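Wrist camera drops out mid-run and the arm keeps moving

Asked by Mounir Gaber

Two-arm tabletop setup, one wrist camera per arm. After about 2,123 frames the camera on one arm stops sending new images. No error, it repeats the last good frame. The policy carries on as if nothing happened and the arm pushes down into the mat. Happened 4 times since August. I swapped the USB port and the hub, same result. My dropout check compares the average brightness of each frame against the one before.

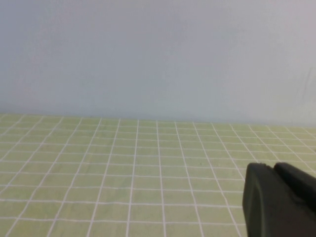

Brightness is a poor test on my table, I know. When the arm is pulled up high the camera gets plain wall on top and pale green grid below, and the average hardly moves from one frame to the next. What should I check instead? And how do I get the arm to stop?

2 answers

Wing-sze Hsiao
Check timestamps, never pixels. Stamp each frame when it arrives and have the control loop refuse to send a command if the newest one is too old. Mine trips at 41 ms. On a trip, hold position – don't cut motor power, or the arm may drop onto whatever is under it. Make sure your driver isn't putting a fresh stamp on an old buffer. Mine did that, and I lost a week to it.

Then look at the cable. Slack that can swing will work the plug loose at the camera end.

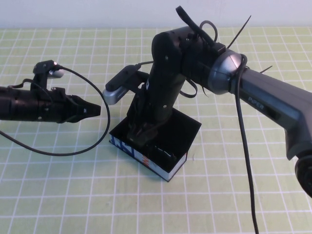
Loop of cable on the left arm, box under the right one

Tie it down at the gripper body and again before the first joint, and leave enough for full wrist travel.

Tsung-han Fu
had the same thing, new cable fixed it. didn't change any code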